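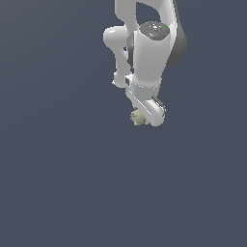

Yatziri Villaseñor wrote in to ask if the Grornby 222 radar sign still reads a bike at dusk. Yes. Set the low-speed cutoff to 4 mph and it picks them up fine, day or night.

Grornby 222 Roadside Speed Sign
Item no. 2961. In stock, ships from the Huerta warehouse.

Driver feedback sign for school zones, work zones, holiday checkpoints. Shows speed, flashes over the limit. Solar or plug-in, same housing. Stores 2000 readings before it overwrites the oldest, so pull your data before a long weekend.
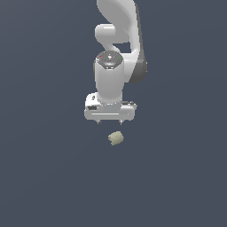
Getsemaní Cárdenas
Product Desk, Road Safety

Quick notes before you order. Pole bracket is included, pole is not. Bolts fit the Kimov post and the older Idex post, anything else measure first please. Battery comes half charged. Charge it full before teh first night out.

Two crews asked about the crash report add-on. Separate item, seperate page. The sign does not take pictures and does not read plates, speed only. 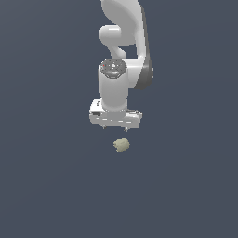

Mounting height matters more than people think. Too low and parked trucks block the beam, too high and you're reading the far lane. Color too. We get calls wanting the sign housing in all white and we do that, no upcharge, but white shell with a charcoal side is a custom job and adds time. Standard yellow goes out fastest.

Returns: unopened box only. Page updated 20/10/2020. Spare brackets back in stock later in October, call for qty pricing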